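Week 4 notes - the midseason episode

Okay, so last week we left Plornesberg at the end of episode six, with the harbour flooded and Inspector Cheetham still lying to his sister. I promised we'd talk about why the seventh hour of a crime series feels so different from the first, and I've got a favourite theory (sorry in advance!).

A pilot has to sell you the town. By midseason the writers can stop selling and start spending - old grudges, that locked boatshed, the aunt who's been in the background of every dinner. Count the scenes in episode seven and you'll get 58, against 63 in the pilot, and yet it feels twice as busy. I think that's because almost every scene has two people who already know too much about each other.
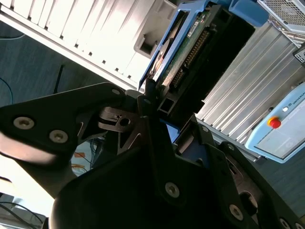
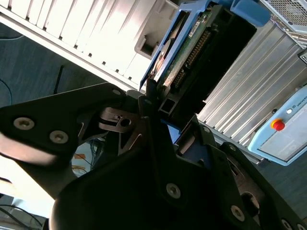 Dexter Haddad didn't buy this when I tried it on the tutorial group, and said the episode only feels busy because of the cross-cutting, and that if you played the ferry storyline straight through you'd be bored in ten minutes. Fair enough! Try it and see who you agree with.

For next time, watch episode eight and pick one scene where a character finds out something we've known for ages. Write 1000 words on who you're sitting with in that moment, and please put your tutorial group at the top of the page.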